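Tallport hand gripper kit, Rorlow pads: a month in

I'd been putting off building a pair of hand-held grippers at home until Ruairi Morrison lent me his spare Tallport kit, and by the end of that evening I'd ordered two of my own. What a lovely thing to put together! Mine took most of an October afternoon, with 27 screws left over in the bag (spares, it says on the sheet, and I've chosen to believe it).

The linkages are the best part. They pivot on round silver pins, and the jaws open nice and wide, so getting them round a fold of cloth is easy. I swapped in the ribbed blue pads from Rorlow and wouldn't go back – they lean in a bit at the top and taper to rounded tips, which I like for fabric.

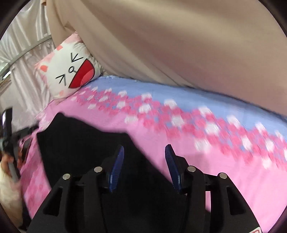 Cloth is what I bought them for, and I do nearly all my practice at home, one gripper in each hand. My best run so far is 60 folds before my wrist complained. Chaminda Wanigasekara, who built the Harries version, says his is lighter, and he's right, but the squeeze feels spongy next to this one.

Grumbles? The instructions skip a step between fitting the arms and the pads, so dry-fit everything first. And 245 pounds a pair isn't pocket money, though the Poven set I looked at was 600 and came without pads.

I'd buy them again tomorrow. Next job is a longer handle.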